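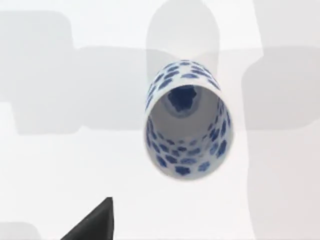
Figure 6.1 A white cup with cobalt blue spots, tilted to show its inside.

Contents | Previous | Next | Glossary

Chapter 6
Eating Before a Long Walk

The hike from Cundton to Lorer takes 9 hours if you are fit and up to 12 if you have packed the way Relu Husar did in June. He carried two jars of honey, a bag of herbal powders and a tonic that promised the lungs of a goat. He also skipped breakfast, on the theory that hunger sharpens the mind. It sharpened his temper, and his companions walked ahead.

This chapter deals with food for walkers, a subject on which everyone has an uncle with firm views. We start with plain meals – oats, bread, eggs – and when to eat them. Section 6.2 looks at snacks on the trail and how often to stop for them. Tonics come last and get two pages.

Before reading on, write down what you ate before your last long walk. Include the pastry. You will need the list for the exercise on meal timing at the end of Section 6.1.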